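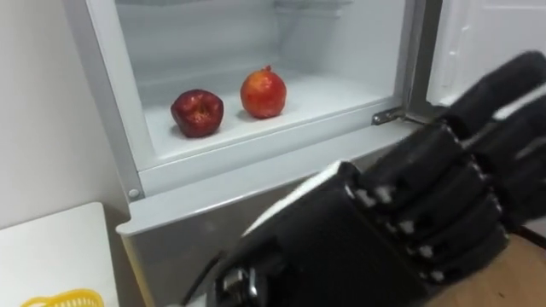 Fruit keeping cool: an apple and a pomegranate at the bottom of the refrigerator.

Living > Food > Conversations

A winter's worth of fruit, and how to keep it

15th May
By the Food Desk

Print this page | E-mail this page

Hajar Kabbaj had the kettle on before I had my coat off, and by the time I'd found a chair that didn't already have a seed catalog on it she was telling me about pears. I had come to Sundthorpe to talk about pomegranates. We got to them eventually, after the pears and a long and very enjoyable detour through quinces, and I have given up trying to put the afternoon back into the order I'd planned for it.

Kabbaj spent most of her working life buying fruit for Pattinasarany, the grocer's on Fitlow Street that older readers will remember for its green awning and its impossible parking. She retired a few years ago and started teaching evening classes in what she calls "keeping," a word she prefers to preserving because it takes in everything from a jar of jam to knowing which end of the pantry is coldest. Now there is a book on the way, put together from the notes she wrote for customers on the backs of paper bags. She saved more than 400 of them in shoe boxes.

"People would ask me at the counter, how long will this last?" she said. "And I'd say, well, what are you going to do with it when you get home? They'd laugh at me, but I meant it. A peach on a sunny windowsill and a peach in the cellar are leading two very different lives."

She grew up over a shop herself, and her mother kept pomegranates in a shallow crate under the stairs, wrapped one by one in newspaper. The children were sent to check them every so often and were supposed to bring out any that had gone soft. "We brought out a few that hadn't gone soft, too," she said. "My mother could read, you know. She'd look at the newspaper and say, this was Thursday's page, I only wrapped this one last week."

It was pomegranates that first got her into trouble at Pattinasarany. Hardly anybody in town was buying them then, and in her first September as a buyer she ordered far too many, having misread her own handwriting on the form. The crates came in on the truck and went on coming. Her boss walked around them for a while and then went to lunch.

"So I cut one open on the counter and stood there with a spoon, handing it out," she said. "All day long. I had juice up to my elbows, and I ruined a blouse I was very fond of. But people came back for them, and they came back the next year and asked where they were."

I asked how a person should choose one, having always gone for the shiniest in the pile myself. She was kind about this. Pick it up, she said, and see whether it feels heavy for its size, and don't be put off if the skin looks a little leathery or the shape has gone slightly square. She likes one with corners. A pomegranate as round as a ball, in her opinion, was often picked in a hurry. Cracks are another matter, and she puts those back.

At home she leaves a couple in a bowl, where they do very well for a week or two and cheer up the table, and the rest go in the refrigerator, whole and dry. Once they are opened the seeds go into a lidded dish and are eaten within 5 days, though she admitted that in her house it has never been put to the test.

Apples she could talk about until the cows come home. She keeps hers cold and keeps them away from lettuce and carrots, as apples give off a gas that hurries other things along and can turn a carrot bitter. "You can use that, though," she said, and got up to show me a paper bag on the sideboard with an apple and two hard avocados in it. "Give those a couple of days. An apple is a terrible neighbor and a wonderful assistant."

What she won't do is wash anything before it goes away. She feels strongly about it, and the class hears about it in the first lesson and again in the last. Damp is what spoils fruit, she says, far more than age does, and she would sooner see a dusty apple in the drawer than a clean one with a wet stem.

The classes meet in the upstairs room at the Cukell library, at the far end of the 409 bus route, and there is usually a waiting list. She says the students arrive wanting recipes and she makes them wait. For the first evening they bring in whatever is oldest in their kitchens and talk about it. One man brought a lemon that rattled. Another student brought a jar of her late aunt's plum butter, which she didn't want to eat and couldn't bear to throw out, and the whole group spent a good half hour on that jar.

"We didn't open it," Kabbaj said. "I told her to put it on a shelf where she'd see it and make a fresh one from the same card. She did, too. She brought me a jar, and it was much too sweet, and I've eaten every bit of it."

By now the tea had gone cold and she made another pot. I asked whether the book would have the paper bags in it, the real ones, with the smudges. The publisher wants to print a few of them in full, she said, and she is a little embarrassed, as several have grocery sums on the back and one has a rather frank remark about a supplier's melons. She hasn't decided whether to leave that in. Her daughter thinks she must.

I left with two pears in a paper bag and instructions written on the side of it in pencil. They were to stay out on the counter, stems up, and I was to press gently near the stem each morning and eat them the day they gave a little. I forgot about them on the second morning and remembered on the third, and had both for breakfast, standing at the sink.

Hajar Kabbaj's next course of evening classes at the Cukell library begins in September. Names can be left at the front desk.

Print this page | E-mail this page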